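Coasters, trays and the ring problem

Filed under: Table and kitchen

Every few months a reader writes in to tell me that a good coaster will save a table. I've bought enough of them to have doubts. Most coasters slide, stick to the glass, or end up in a pile at the far end of the table from whoever has the drink. The table gets its ring anyway.

So here is what I do now, with the claims I believe and the ones I don't.

Textured or smooth?

The sales talk for rough black coasters says the texture "channels moisture." Maybe. I set a cold glass on a Drundby disc for an evening and it did no better than the cheap smooth one from Simard. Texture does help with one thing. A smooth coaster clings to the bottom of a sweating glass, rides up with it, and drops off somewhere over your lap. A rough one mostly lets go. If that annoys you as much as it annoys me, buy the rough kind.

Cleaning them is a different matter. Crumbs and dried coffee settle into the grain, and a wipe goes right over the top. Use an old toothbrush, warm water and one drop of dish soap, then stand the coaster on its edge until both faces dry. Check the label first if it has a cork or felt back.

Give them a tray

Skip the fancy coaster caddy. Guilan Cai wrote in praise of hers, and I tried the same one, and you need two hands to get anything out of it. A shallow plastic tray with a low rim does the job. It catches drips, it wipes clean in one pass, and you can move the whole lot when it's time to set the table.

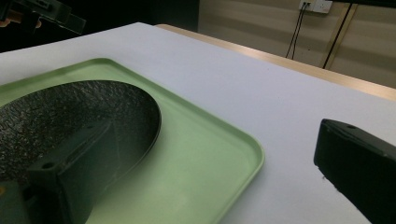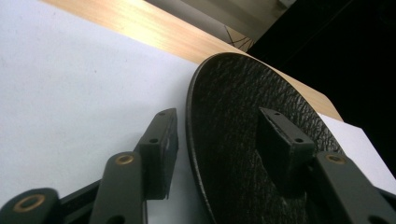 The dark, rough-surfaced round: in the green tray in the first picture, up on its edge in the second.

Rounded corners are worth looking for. Square trays collect a gray paste in the corners that I have only ever gotten out with a toothpick.

Cover the table or don't?

Harpreet Landry swears by paper on the table for craft days and messy suppers. Fine for an afternoon. Paper won't stop a real spill, and a wet sheet left on wood is worse than no sheet. Lift it as soon as it gets soaked and dry the wood underneath.

Rings you already have

Mayonnaise: I've tried it on three tables. It worked a little on one, and all three smelled like lunch.

Toothpaste: it's an abrasive. You may trade the ring for a dull patch.

A warm iron over a cotton cloth: the only one I'd repeat, and only on a white, cloudy ring. Low heat, no steam, a few seconds at a time. Dark rings have gone deeper and will probably need refinishing.

How many to own

The Fernier set comes with 6. That's plenty. Buy a second set only if you keep losing them behind the couch.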